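Atelier maintenance – polycopié de la séance 3
Ouvrir une tour et s'y retrouver

Bon, on attaque la partie que la plupart d'entre vous attendaient : on enlève le capot. La dernière fois on était restés à l'extérieur (les ports, l'alimentation, l'étiquette de série), et j'ai bien senti que ça démangeait. Gardez quand même la fiche de la séance 2 à portée de main, je m'en sers encore aujourd'hui pour le vocabulaire des connecteurs.

Avant de toucher quoi que ce soit

Le cordon secteur se débranche, il ne suffit pas d'éteindre. Ensuite on appuie une bonne fois sur le bouton de marche, machine débranchée, pour vider ce qui traîne dans les condensateurs. On touche une partie métallique nue du châssis, et on y revient de temps en temps, surtout si vous portez de la laine (je vous vois, en octobre, avec vos gros pulls !). Les bracelets antistatiques sont dans le tiroir du bas de l'armoire Plalton. Il y en a assez pour une personne sur deux, donc celui qui démonte porte le bracelet et l'autre prend les notes, puis on échange.

Pour les vis, prenez une barquette par binôme. Moi j'utilise une feuille de papier sur laquelle je dessine grossièrement le boîtier et je pose chaque vis à l'endroit d'où elle vient. C'est bête comme tout et ça m'a sauvé je ne sais combien de remontages.

Se repérer

Je vous conseille de toujours commencer par l'alimentation. C'est le gros bloc métallique, on le trouve tout de suite, et de là on suit les fils. Les couleurs, on les a vues : jaune pour le 12 V, rouge pour le 5 V, noir pour la masse. L'orange c'est le 3,3 V, le vert c'est le signal de démarrage et il n'y en a qu'un sur le gros connecteur. Chez certains fabricants il y a des surprises, alors on mesure avant d'affirmer.

Après l'alimentation, la carte mère, et sur la carte mère je cherche d'abord les dissipateurs. Attention au piège classique : un petit dissipateur carré à ailettes, posé directement sur la carte, c'est très souvent le chipset. Chaque année j'ai un groupe qui me le présente comme le processeur ! Le processeur, lui, a son support avec un cadre métallique, un levier et une plaque qui se rabat. Une fois qu'on a vu un support vide, on ne confond plus.
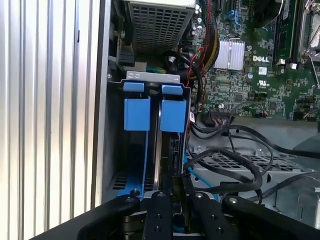
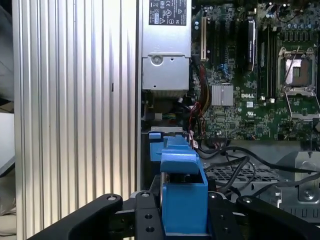
Intérieur d'une tour à carte mère Dell. Sur la seconde vue, le support du processeur est vide et sa plaque ouverte.

Profitez-en pour chercher le dissipateur argenté, il est sur les deux photos, et le mot DELL imprimé en blanc juste à côté vous servira de point de repère. Le bleu des loquets et du rail, sur la première, n'est pas là pour faire joli : chez beaucoup de constructeurs, une pièce colorée à l'intérieur, c'est une pièce qu'on manipule à la main, sans tournevis. Quand vous voyez du plastique de couleur vive, essayez d'abord les doigts – doucement.

Le support du processeur

Un mot là-dessus, parce que c'est l'endroit où on fait le plus de dégâts. Quand le support est ouvert, on ne met pas les doigts dedans. Jamais. Pas de chiffon, pas de bombe à air à bout portant non plus. Sur les modèles où les contacts sont côté carte, ils se tordent pour un rien, et les redresser à l'aiguille sous la loupe, je l'ai fait, je n'ai pas envie de recommencer. Si vous devez laisser la machine comme ça d'une semaine à l'autre, on remet le cache en plastique (boîte Driltulitz, étagère du milieu).

Le levier se dégage sur le côté puis se relève. S'il résiste, on s'arrête et on m'appelle.

La mémoire

Les barrettes se retirent en écartant les clips aux extrémités du logement. On les tient par les bords. Au remontage, l'encoche donne le sens, et il faut appuyer plus fort qu'on n'ose le faire la première fois – on entend le clic. Notez toujours dans quel logement était chaque barrette, on en reparlera avec le double canal.

À faire pour la prochaine fois

Reprenez le schéma vierge, page 118 du manuel Plirnumell, et placez-y l'alimentation, le chipset, le support du processeur, les logements mémoire et les logements d'extension. Au crayon s'il vous plaît. Ceux qui veulent aller plus loin peuvent lire le chapitre sur les bus d'extension, page 339. Il est un peu daté mais les dessins sont très bons.

La séance 4 a lieu en salle El Fassi, pas dans celle-ci. Apportez votre tournevis cruciforme, j'en ai trois à prêter et c'est tout.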